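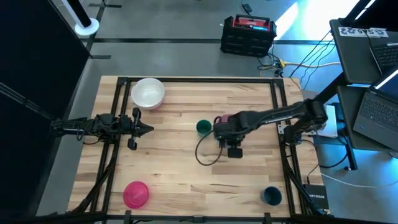
*A tabletop made of light wooden planks.*

# How a Tree Becomes a Table

Look closely at a wooden table and you will see lines in it. Some are straight and some are wavy. They may be dark, pale, wide or very thin. Those lines are called the grain, and they were there before the table was. They grew inside a tree.

## Inside the trunk

A tree trunk has layers. On the outside is the bark, which works a bit like skin. It keeps out insects, frost and some kinds of disease. Under the bark is a very thin layer where the growing happens. It makes new bark on one side and new wood on the other.

The newer wood carries water up from the roots to the leaves. This is called sapwood. The older wood in the middle has stopped carrying water. This is called heartwood, and in many trees it is darker. It helps hold the tree up.

In places with cold winters, a tree grows quickly in spring and more slowly in late summer. The spring wood is usually paler, and the summer wood is usually darker. One pale band and one dark band together make one year. If you see the end of a cut log, you can count the dark rings and find out how old that part of the tree was.

There is an oak by the old bridge in Nullstead that is 200 years old. Nobody had to cut it down to learn that. A thin, hollow drill was used to take out a piece of wood the shape of a pencil, and the rings were counted on that.

Rings tell you other things too. A wide ring often means a good year with plenty of rain. A narrow ring can mean a dry year, or a year when caterpillars ate most of the leaves.

## At the sawmill

When a tree is cut down for its wood, the branches come off first. The trunk is cut into logs, and the logs go to a sawmill on a truck. The Dakard sawmill, outside Nullstead, can saw 400 logs in a day when all its machines are running.

First the bark is stripped off. It isn't thrown away. Gardeners spread it around plants to keep the weeds down. Then a big saw slices the log from end to end, and each slice is a board. The sawdust is saved too, and some of it is pressed into pellets for heating.

The way a log is sliced changes the pattern on the board. Cut one way, the rings show up as long, nearly straight stripes. Cut another way, they make tall arches like a row of church windows. A knot is the place where a branch was joined to the trunk. The grain bends around a knot the way a stream bends around a rock.

## Why wood has to dry

Fresh wood is full of water. A board straight from the saw can be much heavier than the same board a year later.

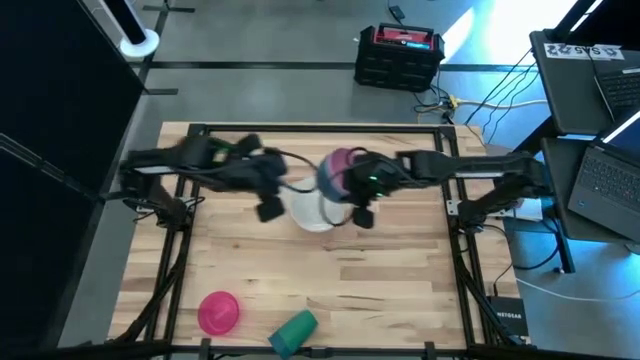
As wood dries, it shrinks, and it doesn't shrink the same amount in every direction. It gets narrower but hardly any shorter. If it dries too fast, it can twist, curl up at the sides or split at the ends.

So the boards are stacked with thin sticks between them. The sticks leave gaps for air to move through. Some boards stay outside under a roof for many months. Others go into a kiln, which is a large warm room with fans, and they are ready in a few weeks.

Even after that, wood keeps moving a little. It takes in water from damp air and swells. In dry air it shrinks again. This is why a wooden door can stick in a damp summer and open easily in winter.

## Joining the strips

Most trees are too narrow to make a whole tabletop from one board. A very wide board is also more likely to bend. Many tables are made from narrower strips for both of these reasons.

The edges of the strips are made flat and smooth. Glue is spread on them, they are pushed together, and clamps squeeze them tight until the glue sets. A good glue joint can be stronger than the wood next to it.

Because the strips may come from different parts of a tree, or from different trees, they don't always match. You might see a honey-colored strip beside a brown one.

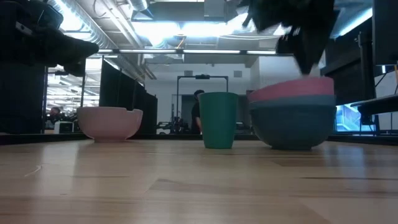 Ava Lahtinen

After gluing, the top is sanded. Rough sandpaper comes first, then finer and finer sheets. Last comes oil, wax or varnish. This helps keep spilled juice from soaking in, and it makes the grain easier to see.

## Try it yourself

You need 4 wooden things from around your home, such as a spoon, a ruler, a chair and a shelf. Ask before you move anything.

1. Find the grain on each one. Which way does it run?
2. Look for a knot.
3. Lay a sheet of thin paper over the wood and rub it gently with the side of a crayon. Do any lines show up?

Some things that look like wood have a printed pattern on top. If you find exactly the same knot twice on one shelf, it is probably a print.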